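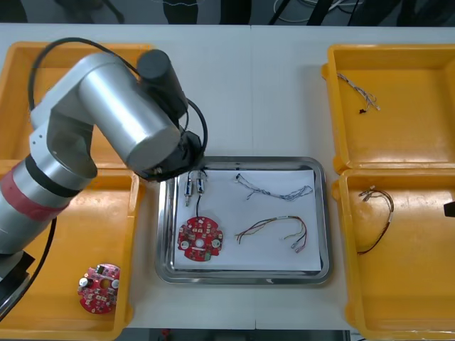

The job was to get the parts into the bins before the end of the month, and it was already 31 May 2022. She had left it late because she did not want to do it.

The shop on Moffat Street had taken in repairs for longer than she had worked there. Radios at first, then kitchen machines, then whatever came through the door. In April the owner sold the building to Bellberg, who wanted it for storage, and told her she could keep any parts she was willing to sort. The rest would go out with the trash.

So she sorted. Most of it she did fast, a box at a time, and she did not think much about what was in her hands. Screws went with screws. Cracked housings went in the can by the door. By Tuesday noon there was one box left, and it was the box from the Nositier job.

A man had come in with a music machine the size of a suitcase. It had a Nositier plate on the front. He said it had played every morning in his mother's kitchen and had stopped the week she moved out. She quoted him $167 and told him 13 days. He paid in cash and wrote his phone number on the back of the ticket.

She took it apart the same night. The boards were round and red, with a hole in the center where a spindle had gone through. She had never seen boards like that in a music machine. She found one bad joint and fixed it, and then found another. By the second week she had replaced so much that she was not sure it was still his machine. She called the number and it rang and rang.

He did not come on the thirteenth day. She called again in June, and the number belonged to a dentist's office in Grallari.

That was three years ago. She kept the case on the high shelf until a pipe leaked on it, and after that she kept only the insides. 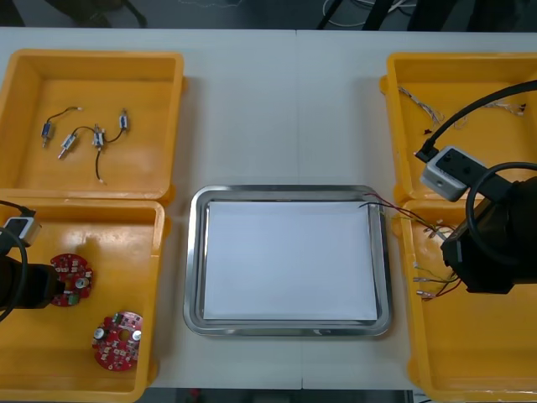

Small motors or whatever they were in the top bin, red boards underneath.

She wrote that line on a card, word for word, and then looked at it for a while. It was not much of a label. The owner used to write things like "good" or "ask me" on his cards, and now there was no one to ask.

The wires took the longest. They had been pushed into the box in one lump, and she pulled them out a strand at a time, the way her aunt used to do with yarn. She thought about the kitchen. She had always pictured it with a yellow floor, though he had never said so.

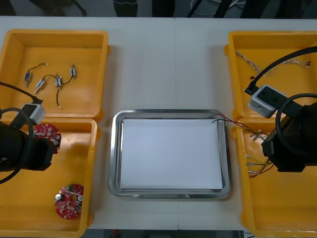 At four the phone rang. It was Bellberg, asking if the back room would be clear by Wednesday. She said it would. The man on the line asked if there was anything in there worth money.

"Parts," she said.

She hung up and went back to the wires. When she had finished she wrote a second card, with the ticket number on it – 247 – and the old phone number under that. Then she went out to bring the car around.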